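I met her in the back room of the toy library in Flundport, on a gray morning in November, and the first thing she did was hand me a bag of plush carrots to hold while she hunted for the kettle. I've wanted to interview somebody about pretend cooking for ages (my own two served me invisible soup every day for a year), so I felt right at home!

She has run the library for 16 years. It started as a shelf at the clinic and now has 1000 things to borrow, everything from puzzles to a ride-on tractor that's always out.

"People think it's the big stuff kids want," she told me. "But you put a pot on a table and they're gone for an hour. They'll put a shoe in it. They'll put their sister's hat in it."

I asked if it had to be a toy pot, and she laughed at me.

"I stopped buying toy pots! The plastic ones crack at the handle. I go to the thrift store and get real ones, the lightest I can find. A kid knows it's real. It makes the right noise when you drop it."

And they do drop it, she said, a lot. The downstairs neighbor is a dentist, and they've come to an understanding about mornings. 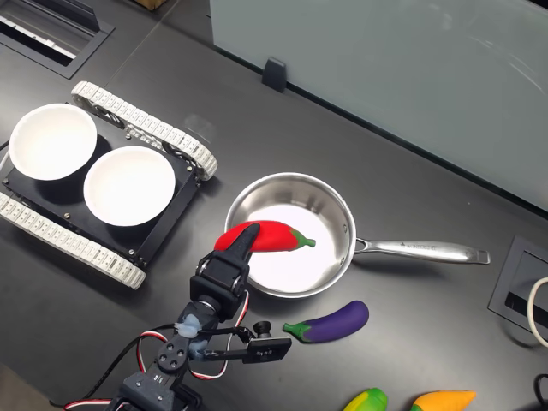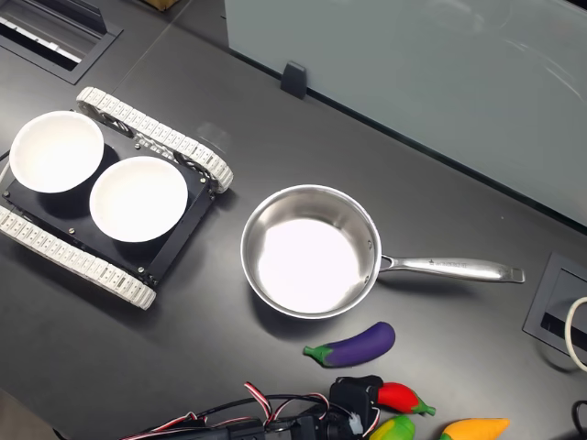
Two white bowls side by side, in both photos.

The food is another story. She used to have wooden fruit from a company called Gruris, the kind you cut with a little knife, but the halves went missing in different houses and she ended up with a drawer full of left-hand pears. Now it's nearly all soft stuff.

"Soft goes in the wash. I do a load every night we're open. If it comes out with a face like it's been through a war, fine, it goes back on the shelf."

So what does a three-year-old get out of stirring nothing around in a pan? I had expected something about fine motor skills, and we did get there in the end, but she started somewhere else.

"They get to be the one who feeds you. All day long somebody's telling them to eat. Then they hand you a bowl and watch your face, and you'd better like it."

She told me about a boy who would only ever make breakfast. He wouldn't do lunch and he wouldn't do dinner, whatever his mother ordered. He's 15 now and comes in after school to sort the puzzles, and he still won't eat a sandwich before noon.

Borrowing is free for the first month, and after that you pay what you can. I went home with a bag of kitchen things and a pot lid that doesn't fit any pan I own. It's due back on 2 December 2024, and my youngest has already asked if we can renew.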